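Ticket 274: Duplicate sponsor confirmations, hospice charity walk
Status: Resolved
Opened: May 1, 2022
Reported by: Hjørdis Nyberg, event fundraising
Component: Lotent registration form, Gaber mail queue

Reported problem
Walkers who signed up for the Plandbridge sponsored walk received two confirmation emails each. The second email showed a pledge total of 0. Donors who pledged through a walker's page were not affected.

Log
Mail queue checked. Both messages carry the same registration number, so the form is not saving the entry twice. Resend rule found active on the walk template. It was copied over from the August raffle and still pointed at the raffle's pledge field, which does not exist on the walk form.

Resend rule disabled. Test registration entered with a pledge of 50. One email received, total correct.
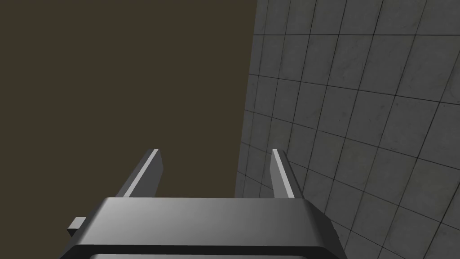

Do walkers who got the wrong total need to register again?
Their entries and pledges are stored correctly. Only the second email was wrong, and it can be deleted.

Remaining work
Corrected notice to go out to affected walkers in batches of 1000, the queue limit. Hjørdis to approve wording before sending. Gift receipts are issued by Ullico from the payment record and do not use this template, so no change is needed there.

Update: Wording approved, notice sent, no bounces in the queue. Raffle template archived to stop it being copied again. Late registrations on paper should be entered through the staff form, which has its own template and never had the resend rule.

Closed by support desk.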